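Robot Learning from Examples
Notes for session 2: collecting demonstrations
Saranya Reddy

Read these before the lab. The maths of the policy comes later in the term, and for now we only care about what goes into the training set.

What one example contains

A demonstration is a recording of one attempt at a task, from the start signal to the stop signal. It holds the camera images, the joint positions of both arms, the opening of each gripper, and the commands the operator sent. All of these carry a time stamp. If the stamps drift apart, the model is taught to act on an image it would not yet have seen, so check the timing before you check anything else.

The task instruction is stored with each recording as a single sentence. Write it in plain words and keep it the same for every attempt at that task. "Put the cloth in the basket" and "tidy up the cloth" are treated as two different tasks by the Stiso loader.

Why we start with cloth

A rigid block has a position and an angle. A cloth can be folded, twisted or bunched in more ways than we could list, and it changes shape as soon as it is gripped. You cannot write down one correct grasp point. You can show the system many grasps that people chose and let it find what they share.

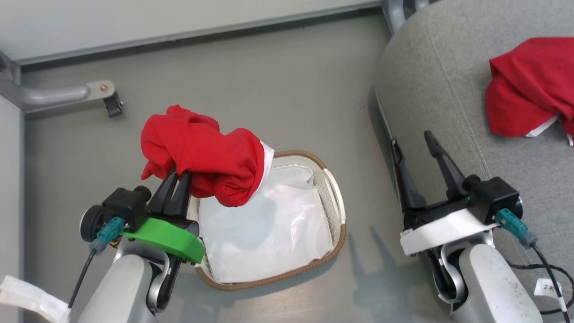 Fig. 1. Left gripper holding a red cloth over the lined basket; right gripper open.

Both arms are recorded even when one of them has little to do. Keep the idle arm still and clear of the basket. Small nervous movements end up in the data, and the model will copy them.

Varying the start

Change how the cloth lies between attempts. Drop it from a different height, turn it over, leave part of it hanging. Move the basket a little as well. The Marar set has 852 demonstrations, but in the first 77 the basket never moved, and a policy trained on those alone reached for the same spot wherever the basket was.

Keeping and discarding

Keep an attempt if the cloth slips and the operator picks it up again - recoveries are useful. Discard it if the operator stops to talk, if a camera drops out, or if someone reaches in to help. Mark the reason in the log. Do not delete the file.

For the lab

Each pair records 22 attempts. Swap operators halfway, as people have different habits and we want both. Upload to the Ivton folder with your log. Questions about the arms go to Keerthana Lobo.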